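Notes from the Building: Power Strips and Adapters

The fall check of power strips and chargers starts Tuesday, August 6, 2024, on the second floor and moves down from there. Letay Wubshet is handling the east side and Elis Cadwaladr the west. Please have your desk outlets reachable by 9 a.m. If a strip is behind a cabinet, leave a note on the door and we will move the cabinet ourselves.

Strips that fail will be replaced the same day from the supply closet. We have 40 on hand, and up to 30 more can come from the Langlois office if we run short. Old ones go in the gray bin by the loading door, not in the trash.

Labels are the other half of the job. Last November we ended up with a box of 50 adapters that had no names on them, and most are still unclaimed. Put your name and room on anything with a plug, including the small ones that get set down beside a strip, like the little white plug on the white table with the three-outlet strip. Adapters left on the floor behind a table should be picked up and labeled too. Tape and markers are at the front desk.

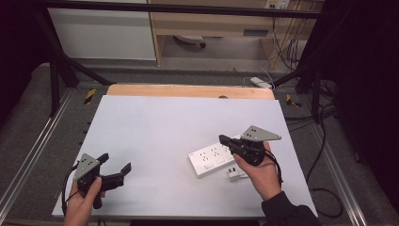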